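**Thread: depth holes on transparent bags, grasp planner keeps targeting the table**

**kelp_offset**
Running the Wendar planner (July branch) against a tabletop pick set. Opaque items are fine. Clear plastic bags are bad. The depth image has holes where the bag is, the fill step interpolates from the table plane, and the planner returns a grasp a few millimeters above the surface. Then the collision checker rejects it, or worse, accepts it.

I've tried:

- median fill over 5 frames
- dropping the confidence threshold from 100 to 51
- masking with segmentation and assigning a constant height inside the mask

The third one gets me a grasp, but the height is a guess per object class. Is there a standard way to do this?

**tman_rev2**
Don't lower the confidence threshold. You're letting in returns from whatever is behind the plastic and calling it bag. Put it back at 100.

Segmentation mask is the right start. Take the height from a second view instead of a class constant.

**kelp_offset**
Second view means a second camera or moving the arm. Cycle time matters here.

**ostrava_lidar**
Then use a learned depth completion model. We run Darico for this. It takes RGB plus raw depth and overwrites depth inside the transparent mask only. Config:

```
completion:
 mask_only: true
 min_mask_px: 300
 keep_raw_outside: true
```

`min_mask_px` is important. Under 300 it starts hallucinating small bumps on glossy tables.

**tman_rev2**
Completion models give you a smooth surface that looks plausible and is wrong on anything thin. A hanging bag is thin. I wouldn't close fingers on it without force feedback.

**ostrava_lidar**
It only needs to be right at the grasp point, and you should have contact detection on close anyway.

**pgm_halfstep**
Separate problem nobody has mentioned: the attached object. Even with a good grasp, the planner has to know what is hanging under the fingers for the place motion. If you attach the bag as the box it occupied on the table, the box is wrong the moment it leaves the surface. It gets longer and narrower.

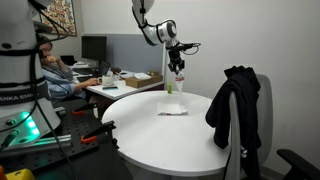
*Bag in the gripper, lower end touching the paper towel. Green object to the left is the obstacle.*

With the tabletop footprint attached, the planner reports collision with the green object in that pose. With a narrow vertical box it's clear. I re-estimate the attached shape after lift from the RGB mask and let the bottom of the box penetrate the table by a fixed margin, so contact with the surface isn't treated as a fault.

**kelp_offset**
How do you permit the penetration? Wendar has one allowed-collision entry per pair, no depth limit.

**pgm_halfstep**
Shorten the box by the margin. Same effect, no patch required.

**tman_rev2**
That hides real collisions along the bottom of the bag during transit.

**pgm_halfstep**
Only if you keep the short box during transit. Full length until the pre-place waypoint, short box for the final descent. Swap is one call:

```
scene.update_attached("bag", shape=short_box)
```

It invalidates the cached plan, so replan the last segment. Fikden's scene wrapper does the replan for you. The Saavedra one doesn't, and it fails silently.

**tman_rev2**
OK for the final segment. I still want a force threshold on descent.

**kelp_offset**
Put the threshold back at 100 and added Darico with the config above. Bag grasps planned without a collision reject: 114 so far, across three bag types. I haven't executed most of them. Two came out with the approach axis tilted into the table, both on bags with a mask just over the pixel limit.

**ostrava_lidar**
Raise `min_mask_px` for those or erode the mask by a couple of pixels before completion. The mask edge is where it goes wrong.

**kelp_offset**
Trying erosion first. Will post the attached-shape results separately, the swap call throws on my build.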